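Section 4. Filling and placing the parts organizer

Print this page | E-mail this page

1. Wipe the table and let it dry. Put the organizer on its bottom rail.

2. Take out the drawers one at a time. Hold the drawer with the other hand from below -- it has no stop at the back.

3. Sort the screws by length first, then by head. Do not fill a drawer more than half.

Note: The small Bovix screws come in bags of 82. One bag is for one drawer.

4. Push each drawer until the front is even with the frame.

CAUTION: Do not lift the organizer when the drawers are loaded. They can slide out.

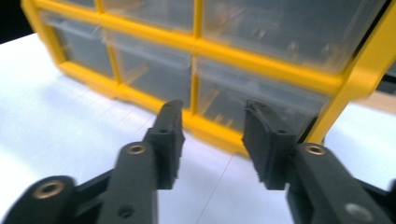 Reading time: 2 min

The yellow frame stands directly on the white table, and the hardware can be seen a little through the clear fronts. If you cannot tell two sizes apart from outside, put a label on the lip.

5. After 24 hours, check that the frame did not bend under the weight.

Text: Mohcine Abdel Hamid

Related items
Section 3. Fixing the Sarkley shelf
Section 5. Labels for small drawers
Retcombe wall rail, spare parts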